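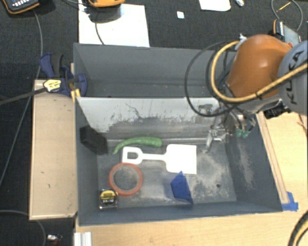 What should go into a shared bin of loose play and workshop items?
A small mix of sturdy pieces that differ clearly in shape and color, each with a listed place to return to at the end of the session.

Shared Bins in Mixed-Use Activity Rooms
Speaker notes, Driltalano Center, 2019-09-21

Opening
Welcome the audience on behalf of the Center. State the subject: the care, contents and return of shared bins. Mention that the printed checklist is on the table by the door and that questions will be taken after the second part.

The Center lends bins to activity rooms in Viltivby and Oruvton. At the close of August the register held 400 bins and 1070 listed items. Of those items, 827 had been checked against the register by the date of this talk. The remainder are still out on loan and will be checked on return.

Part one: what belongs in a bin
Begin with the kinds of items. A bin may hold a toy shovel, a ring, a block, a shape that resembles a vegetable, a wedge. It may also hold a tool in ordinary use, such as a tape measure. Rooms that serve children in the morning and adults in the evening have asked for this mix, and the Center supports it within limits.

Limits to state clearly:
No blades, no glass, no loose batteries.
Nothing small enough to be swallowed in a room used by children under three.
A tape measure is signed out to an adult and is returned with the tape fully wound in.

Pause here. The rule on tape measures was revised in August and some rooms are still using the old sheet. Ask them to discard it.

Color deserves a few words. A green item, a white item and a reddish-orange item on a gray floor are found quickly at closing time. Dark items are not. A black block lying against a gray wall is easily passed over, and staff should look along the walls and into the corners before signing the sheet. Rooms ordering replacements through the Csizmadia catalog are asked to choose bright colors where a choice exists.

Part two: dividers and wear
Large bins have a divider. The narrow compartment is reserved for items awaiting repair and should otherwise be left empty. Everything in daily use goes in the larger compartment, spread out on the floor of the bin. Stacking is discouraged. Long-handled pieces are laid flat.

On wear: scratches along the top of a divider and whitish scuffs on the floor of a bin are surface marks. They are not grounds for replacement. Wipe with a damp cloth, allow to dry, and return the bin to use. Report the following instead:
Cracks in a wall or at a corner.
A divider that moves when pressed.
Any sharp edge that can be felt by hand.

If asked about holes in the floor of a bin, refer the question to the supply desk. Holes are to be left open unless the desk instructs otherwise.

Part three: closing the session
Allow 2 minutes for this part. Read the procedure as printed.
Match each item to the sheet inside the cupboard door.
Set damaged pieces in the narrow compartment and attach a tag.
Wind in the tape measure and enter the return in the book.
Initial the sheet.

Rooms in Oruvton keep the sheet at the front desk. The procedure is otherwise the same.

Questions
Expect a question on fees. There is no fee for a missing item reported the same day. Later reports are handled by the supply desk under the lending terms.

Expect a question on adding items of a room's own. These may be added once they have been entered on the sheet and marked with the name of the room.

Collect the sign-in list before the audience leaves.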